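Masri heat pump dryer: eight months in and I'm still going on about it

I never thought I'd write a review of a clothes dryer, let alone a long one, but three friends have now asked me about mine and I'd like to be able to send them a link. So, the Masri. We bought ours in August from Stornmont, who had it marked down to $1,029 including delivery up our front steps (there are a lot of steps, and the two blokes who brought it were very good about it).

Before this we had a vented dryer that came with the house. It turned the laundry into a sauna, grew mould on the ceiling and shrank everything I cared about. I'd more or less given up on it and was hanging school uniforms over the backs of chairs in front of the heater, which anyone who's been through a wet Tassie winter will recognise.

First thing to say is that a heat pump dryer is slow. The Masri takes a bit over two hours for a full load of towels and you can't hurry it. I found that maddening for the first week and then I stopped noticing, because I put it on after dinner and empty it before bed. The trade-off is that it runs much cooler, and the laundry stays dry and pleasant to stand in. You can also put it wherever you like, as there's no hose going out the wall. Ours is under the bench next to the tub, with enough space left over for the dog's food bin.

The clothes come out so much nicer! My partner's work shirts used to have that cooked, cardboardy feel, and the collars went wavy. With the Masri on the Delicate setting they're soft and they hang straight. Cotton T-shirts are the real winners. I was a strict line-dry person with good tees and now I put the lot in, take them out while they're a touch warm, smooth them with my hands and that's the ironing done.
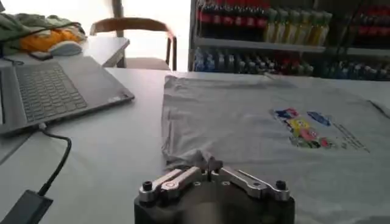

Sheets are the one place it struggles. A queen fitted sheet will swallow everything else in the drum and you end up with a hot dry ball with a damp pillowcase in its belly. Marcelle Besson two doors up has the same model and told me to do the sheets on their own with the Mixed program, then stop it halfway and give them a shake. It works, though you do have to remember, and I remember perhaps half the time.

The controls are lovely and simple. There's a dial with the programs on it, a start button and a delay timer, and it beeps when it's done (you can turn the beep off, hold down Start and Delay together until the light blinks). There's an app too. I set it up, looked at it twice and deleted it.

Noise: a low hum with the odd gurgle when the pump empties. We can watch telly in the next room with the door open. It isn't silent, but our old one sounded like a ute on gravel, so I'm thrilled.

Cleaning is a bit more work than I expected. There are two lint filters, one inside the other, and they want doing every load. Under the flap at the bottom there's another foam one that I rinse once a month or so. The water tank pulls out at the top left and you tip it down the sink, and I've been using it on the indoor ferns, who seem happy. You can plumb it straight into the drain if you'd sooner not bother. The hose for that is sold separately at $39, which is cheeky. It should be in the box.

We did look at a couple of others. The Trasanton was $459 cheaper and had a bigger window, but the door only opens one way and it would've hit our tub. If your laundry is laid out differently it might suit you fine. The door on the Masri can be swapped over, and my partner managed it with a screwdriver and a fair bit of muttering.

Our power bill has come down as well. I can't give you a proper figure as we changed the hot water over that same season, but we're drying far more than we used to and paying less.

Things I'd change: the drain hose business, a light inside the drum that stays on longer than a few seconds, and a manual written by someone who's done a load of washing. Otherwise I love it. Four and a half stars, and I'd buy it again tomorrow.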